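Speaker Notes: Medicines at Home, Session 4
2025-10-15
Search this site Search

Welcome attendees on behalf of the Larano Health Office. State that the session concerns safe storage and disposal of household medicines, and that it does not replace advice from a pharmacist.
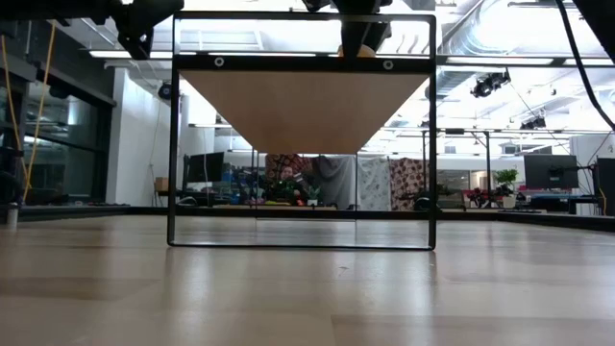

1. What we keep
The Numuseck survey reached 400 households in July. Of these, 36 had no fixed place for medicines. Ask attendees to think of their own homes – kitchens, bags, nightstands. Prescription bottles and store-bought products often end up side by side. 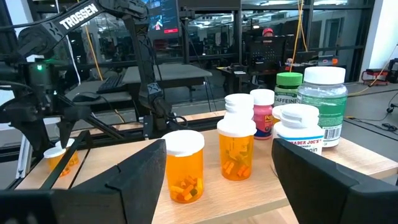
2. Storage
Medicines should be kept dry, out of direct sunlight, and out of the reach of children. A child-resistant cap slows a child down but does not replace a locked cabinet. Labels should stay on the original container
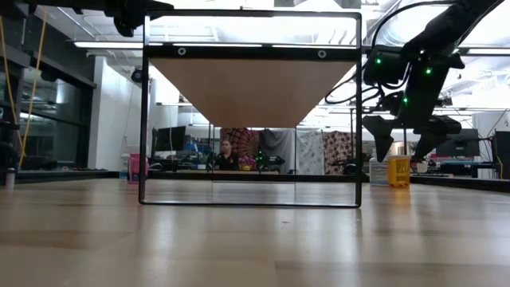 and be checked for expiration dates twice a year. Explain that the Gemano drop-off site accepts tablets and capsules, but does not accept needles. Personal details should be blacked out before drop-off.

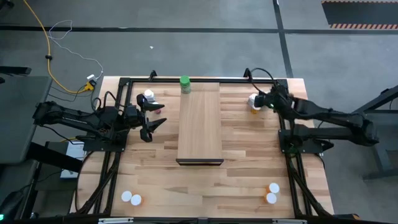
Canpolat asked at the last session whether liquids may be brought in as well. They may, if tightly closed and placed in a sealed bag.

Shares 884 Comments 4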